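Whiteboard letters, part one

I have wanted a robot that writes on a whiteboard ever since I moved my bench into the shared workshop at Astholm, and this month I finally cleared enough evenings to build one! The project is called Durnano (the name came first, as usual). The plan is simple on paper: two fingers, one marker, capital letters, and no gouges in the board.

Fingers first. I printed set after set of these in black, and the pair I like best comes to a slim tip, so it can get at narrow things without bumping everything next to them. Knurled metal is my favorite test, because you find out fast whether the tips line up.
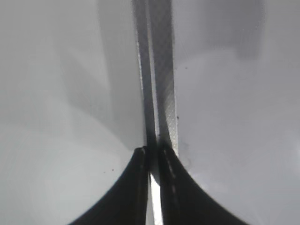 Getting letters out of it

Writing is harder than holding. My software, Plukia, turns each letter into strokes, and an A is 3 strokes with 2 pen lifts. That sounds like nothing until the board is at a slight angle to where the code thinks it is, and then your crossbar goes wandering off past both legs. I love that A anyway.

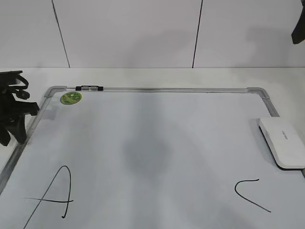 So the next job is calibration. I touch off near the corners, Plukia works out the rotation, and the whole alphabet gets shifted to match. The stroke file is only 258 lines, and 129 of those are me arguing with the letter S in the comments.

Grip force is the other thing on my list. I want one setting for thin stuff and another for wide flat parts, where the ribs on the fingers can really spread the load (smooth plastic loves to creep sideways).

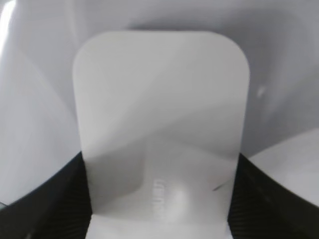 For now I'm running the motor at a low current limit and closing in small steps, with a pause between each one. It's slow, but I could watch it all night. Next up is B, then the word Han, which was the name of my very first robot and has a nice easy H to start with.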